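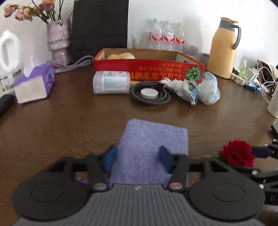 Towel Folding and Table Setting Classes: Your Questions

Do I need any experience?

None at all! Most people who come to the Clivton workshop have never folded anything fancier than a bedsheet (and plenty of them will tell you they can't do that either). If you can fold a letter to fit an envelope, you're ready for the first evening.

What will I learn to make?

We start with the flat folds: the pocket, the long roll and the fan. After that come the standing shapes, which is where the room gets noisy. Swans are the favorite every time, and the elephant is a close second. On the last evening we move to the table and work with napkins, place cards and small flowers.

Who teaches the classes?

Jennylyn Espiritu teaches the towel evenings. She folded for guest cabins on river boats for 18 years and still gets excited about a good sharp crease. Vy Thái takes the table evenings and the flower session. They usually both stay for the whole thing, so you'll get two opinions on your swan – sometimes very different ones.

What kind of towel works best?

A medium-weight cotton terry towel, washed a few times. Brand-new towels are slippery and want to spring open. Very thick ones look wonderful on a shelf but fight you at every corner. For swans you want a bath towel for the body, and a hand towel if you're adding a tail. Skip fabric softener for a wash or two beforehand, it makes a real difference to how well the neck stands up.

Can I bring my own towels?

Please do! It's nice to learn on the ones you'll be using at home. We also keep a big stack here in all sorts of colors, so don't go out and buy any for the class.

Why does my swan's neck keep falling over?

Nearly always the rolls are too loose. Roll both long sides toward the middle as tightly as you can, pinch the point, and then bend the neck back on itself before you stand it up. If it still droops, tuck a rolled washcloth behind it. Jennylyn says that's allowed.

Which flowers hold up on a place setting?

Carnations, every time. They last for hours out of water, the petals don't bruise easily, and one stem is plenty for a folded napkin or towel. Cut it short and on a slant, and leave it in a glass of water until just before your guests sit down. Small chrysanthemums are good too. Roses look lovely for an hour and then start to sulk in a warm room. Keep lilies away from linens, the pollen stains badly.

How long is each class, and when do they start?

Every class runs 2 hours, starting at 6:30 p.m. Doors open fifteen minutes before. We take a tea break somewhere in the middle, usually whenever the first elephant is finished.

How big are the groups?

We take up to 8 people per class so everybody gets a decent stretch of table.

Do you run classes in August?

Yes, but only the towel evenings. The flower session comes back in the fall.

Can children come?

Ages ten and up are welcome with an adult. Younger kids are often brilliant at the fan fold, so ask us about the family afternoon at Korkholm. It's shorter, louder and great fun.

What is the Fonau sheet?

It's our printed set of fold diagrams, and you get one with your place. Each fold is drawn step by step with the creases numbered. If you lose yours, email us and we'll send another.

What if I have to cancel?

Let us know by noon the day before and we'll move you to another date. After that we can't refund the fee, but you're welcome to send a friend in your place.

Is there parking?

There's a small lot behind the building and free street parking after 6 p.m. The side door has the ramp.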